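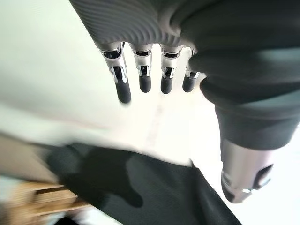

Home & Living | At Home

I moved into my flat in Namholm with 2 suitcases and a box of plates, and for a good while after that I could have told you where everything was with my eyes shut. Then I got a table. Once you own a table you start putting things on it, and mine has been more or less buried ever since.

It's the big one in the back room, a secondhand thing from Brotel, the furniture warehouse out past the ring road. I paid £152 for it, delivery included, which felt like madness at the time and now seems the best money I've spent on this place. It gets used for dinners, wrapping presents, mending, sulking, the tax return and every jigsaw I've ever abandoned. So when I decided in spring that I was finally going to sort out the back room, I knew I'd have to begin there.

My first go was a disaster! I took everything off and put it on the floor, had a cup of tea, looked at the floor, and put it all back again in slightly neater piles. The second go went better, mostly through laziness. I set the oven timer for 30 minutes and told myself I could stop when it went off, even with a pair of scissors in my hand. I only dealt with small stuff: pens, batteries, rubber bands, the odd glove, a tape measure I'd already replaced. Small stuff is dull but it's quick, and you can see wood again by the end of it.

The trick for me (and I know it won't suit everyone) was giving up on the idea of a proper system. I've bought those before. There was a set of Codo drawer dividers that I was wildly excited about, and they're lovely, and they fit no drawer I own. They now stand on a shelf holding envelopes. What I use instead is 3 shallow trays that live at one end of the table. One is for things that belong in another room, one is for things I'm in the middle of, and one is for things that need somebody else - letters to post, a library book, my sister's casserole dish that has been here since August.

The first tray gets emptied when I go up to bed. The second is allowed to be a mess. The third used to be hopeless until I moved it to the end nearest the door, where I catch my hip on it, swear, and take the casserole dish as far as the hall.

I did go a bit far with the chairs. I had a notion that clearing them out would make the room feel bigger, and it did, but then people came round and had to eat standing up like guests at a wedding. Two have come back from the shed. The third is staying there until I've glued its leg.

On Saturday mornings I used to walk down to Kravchuk for rye bread and eat it over the sink, and these days I carry it through and sit down properly, with butter and a plate and the window open. There are still crumbs and usually a newspaper, and last week there was half a dress pattern pinned out that I had to eat around. I've not finished the dress. The left sleeve is in the second tray, if anyone needs it.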